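Tags: retail studies, household goods, working papers

3.2 Facing up the small stuff

I should say up front that I never meant to write a whole section on sponges. The plan for this part of the study was baskets and storage, the big light things that fill a shelf fast and make a shop look full. But I kept drifting down to the middle boards, where the little cheap items live, and after a couple of visits I gave in and let the sponges have their own pages.

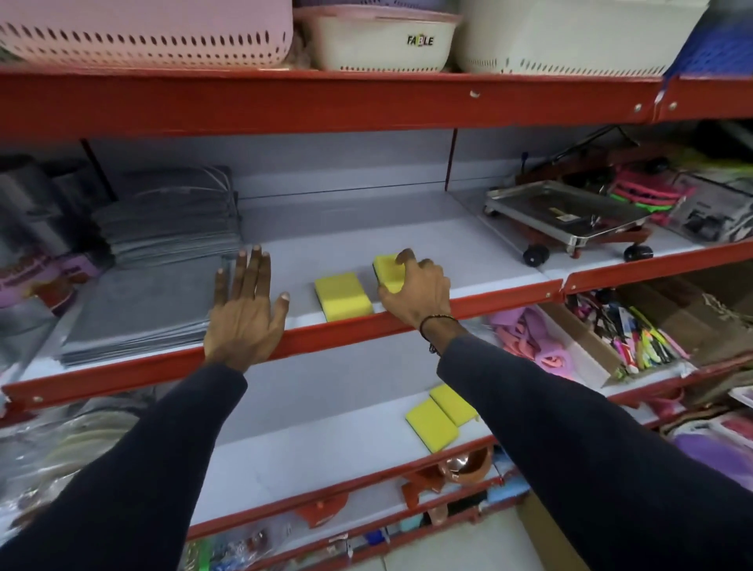
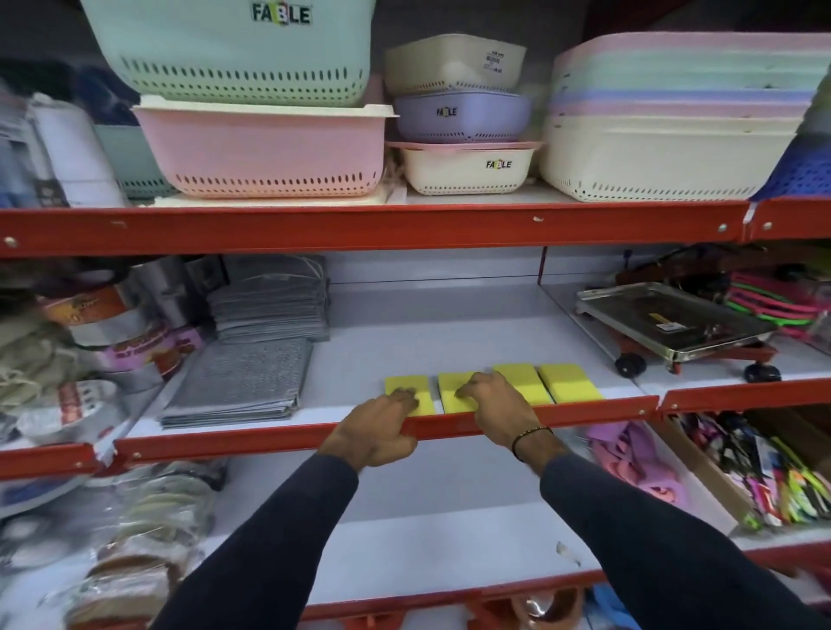 Figure 4. Sponges on the middle shelf of the household goods unit, two moments from one occasion.

What I wanted to understand was facing, the shop word for bringing goods up to the front of a shelf and turning them so they look good to a person walking by. The trade guides I read treat it as a job for boxes and bottles, things with a label and a clear front. A bare sponge doesn't have much of a front! So the people doing the work have to decide what "neat" means, and they mostly settle on a line. You get that in the second picture of Figure 4, with four yellow sponges side by side near the front edge and a hand on each of the two at the left. In the first picture there are sponges on two levels, one of them in the hand, and the green scouring layer is easy to pick out. I find the line much easier to read as a shopper (it says "take one" and it says how many there are), and I was pleased to see how little room it needs.

Color matters more than I expected, too. My notes from the early visits are full of complaints that the unit was busy, and it is busy: pastel baskets up top, gray mats stacked on the middle board, packages in purple and who knows what else. Yellow still comes through all of that. When I asked shoppers in the short exit survey to name one thing they remembered from the aisle, sponges came up far more than their price would lead you to guess. I had 300 usable survey forms, and 56 of them mentioned sponges without any nudge from me. I wouldn't hang a theory on that number. People also remember what they already meant to buy, and the survey had no question about shopping lists, which I regret.

The neighbors on the shelf are the harder problem. Mats are flat and they stack, so a pile of them can go quite high and stay tidy. Sponges are light, they slide, and a customer who wants one tends to push the rest around. In the Sedico layout notes, which I used as my base plan, small loose goods are supposed to sit in a tray with a lip. The Trako notes leave it up to the store. I tried both ideas on paper and ended up liking the open row better for sponges and the tray better for pens, mostly on grounds of how fast a person can put things right again in the middle of a shift. Pens roll. A sponge stays more or less where you drop it.

I also changed my mind about height. My first draft put all cleaning goods on the bottom tier, following the old idea that people will bend for something they need. By April I had moved them to the middle in every version of the plan, and the baskets to the top, where their size lets them be seen from the next aisle. The 2 versions of the plan that came out of this are compared in Section 3.3, along with the Flulelum checklist I adapted for the timing work.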